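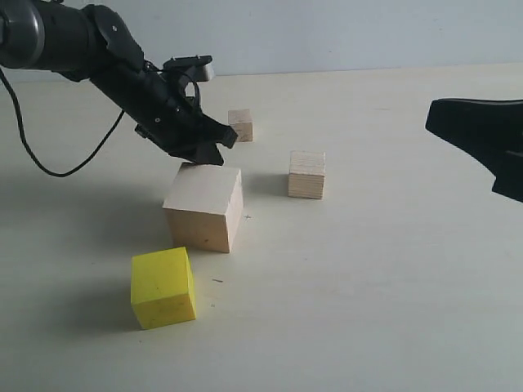 Unholm: Stadtbücherei bleibt im Sommer offen, aber kürzer

Unholm. Die Stadtbücherei macht in den Ferien nun doch nicht dicht. Das hat der Kulturausschuss am Dienstagabend beschlossen, nach fast drei Stunden Debatte und mit knapper Mehrheit. Dafür gibt es weniger Öffnungsstunden, und die Zweigstelle am Zetener Weg bleibt bis zum Ferienende zu.

Im Mai hatte die Verwaltung vorgeschlagen, das Haupthaus für fünf Wochen komplett zu schließen. Grund: zwei unbesetzte Stellen, eine Langzeiterkrankung, dazu die überfällige Erneuerung der Heizungsrohre im Untergeschoss. Der Vorschlag stand auf Seite vier einer Sammelvorlage und fiel erst auf, als ein Aushang an der Eingangstür hing. Danach Ärger. Viel Ärger.

Binnen zwei Wochen kamen 1.750 Unterschriften gegen die Schließung zusammen, gesammelt vor allem auf dem Wochenmarkt und in den beiden Grundschulen. Übergeben wurden sie in einem Schuhkarton. Die Bürgermeisterin nahm ihn entgegen, sagte wenig dazu, versprach aber eine neue Vorlage. Die lag jetzt auf dem Tisch.

Was sich ändert

Haupthaus ab Ferienbeginn: dienstags bis freitags 10 bis 15 Uhr, samstags 10 bis 13 Uhr. Montags geschlossen, wie bisher. Der lange Donnerstag fällt weg, kommt aber nach den Ferien wieder – so jedenfalls die Zusage im Protokol.

Die Rückgabeklappe an der Hofseite ist durchgehend zugänglich. Wer in der Zweigstelle am Zetener Weg ausgeliehen hat, kann alles im Haupthaus zurückgeben. Leihfristen der Zweigstelle werden automatisch bis eine Woche nach Ferienende verlängert, man muss dafür nichts tun. Für Medien aus dem Haupthaus gelten die normalen Fristen weiter. Mahngebühren also auch.

Vorbestellungen gehen online und am Telefon, Abholung am nächsten Öffnungstag. Fernleihe ruht bis auf Weiteres. Der Lesesaal im ersten Stock bleibt offen, allerdings mit weniger Plätzen, weil dort Regale aus dem Untergeschoss zwischengelagert werden.

»Für die Kinder wäre es bitter gewesen«

Ans Wuyts, Leiterin der Bücherei, wirkte nach der Sitzung erleichtert, aber müde. »Für die Kinder wäre es bitter gewesen. Die kommen im Sommer fast täglich, viele ohne Eltern.« Der Sommerleseclub hat in diesem Jahr schon vor dem Start mehr Anmeldungen als im gesamten Vorjahr. Wie lange ihr Team den Betrieb so durchhält, wollte Wuyts nicht vorhersagen. »Wenn noch jemand krank wird, müssen wir neu reden.«

Zum Leseclub zählen laut Bücherei inzwischen 835 Kinder und Jugendliche aus Unholm und Jelham. Mitmachen kann, wer zwischen sieben und vierzehn ist, die Clubkarte kostet nichts. Drei gelesene Bücher reichen für die Urkunde. Neu im Bestand sind vor allem Comics und Erstlesebücher, dazu ein Regal mit zweisprachigen Titeln, das bisher in der Zweigstelle stand und jetzt ins Erdgeschoss des Haupthauses umzieht.

Streit ums Geld

Umstritten war im Ausschuss vor allem die Finanzierung. Damit überhaupt geöffnet werden kann, stellt die Stadt zwei Aushilfen befristet ein. Dafür sind 2.910 Euro zusätzlich im laufenden Haushalt vorgesehen, der Rest kommt aus nicht ausgegebenen Personalmitteln. Eine kleine Summe, fanden die einen. Eine Frage des Prinzips, fanden die anderen. Im Herbst stehe man wieder am selben Punkt, hieß es aus der Opposition, die freien Stellen seien ja weiterhin nicht besetzt.

Die Verwaltung räumte ein, dass die erste Ausschreibung erfolglos war. Zwei Bewerbungen, eine zurückgezogen, eine ohne passende Ausbildung. Die Stellen werden im Juli noch mal ausgeschrieben, diesmal auch überregional und eine davon in Teilzeit.

Ein Antrag, die Zweigstelle wenigstens an einem Vormittag pro Woche zu öffnen, scheiterte mit einer Stimme. Aus Zeten waren mehrere Eltern gekommen, einige verließen danach den Saal. Die Buslinie ins Zentrum fährt in den Ferien nur stündlich, mit Kinderwagen und Büchertasche sei das kein Spaß, sagte eine Mutter im Treppenhaus. Der Ortsvorsteher will das Thema in der nächsten Sitzung noch einmal aufrufen. Ob das vor Ferienende etwas bringt – eher nicht.

Bauarbeiten ab Mitte Juli

Die Rohre im Untergeschoss werden trotzdem getauscht, nur eben bei laufendem Betrieb. Den Auftrag hat die Firma Keane. Laut und staubig werden soll es hauptsächlich vormittags vor der Öffnung, die lauten Arbeiten sind auf 7 bis 10 Uhr gelegt. Der Aufzug fällt voraussichtlich vier Tage aus, der genaue Termin hängt rechtzeitig aus. Wer den Lesesaal nutzen will und keine Treppen steigen kann, soll sich vorher melden, die gewünschten Bände werden dann nach unten gebracht.

Aus dem Magazin müssen 3.072 Bände raus, überwiegend Heimatgeschichte und gebundene Zeitungsjahrgänge. Die sind bis September nicht ausleihbar und auch nicht einsehbar. Ausnahmen für Schülerinnen und Schüler mit Facharbeit sind möglich, bitte frühzeitig anfragen, am besten per Mail.

Der Bücherflohmarkt im Hof findet statt. Wie gehabt am ersten Samstag der Ferien, Aufbau ab 8 Uhr, Verkauf ab 9 Uhr. Bei Regen im Foyer. Bücherspenden werden dafür keine mehr angenommen, das Lager ist voll. Kuchenspenden schon.

Die neuen Öffnungszeiten hängen ab nächster Woche an beiden Standorten aus und stehen dann auch auf der Seite der Stadt. Dort ist im Moment noch die alte Fassung mit der kompletten Schliessung zu lesen.

Stand: Donnerstag, 27. Juni 2024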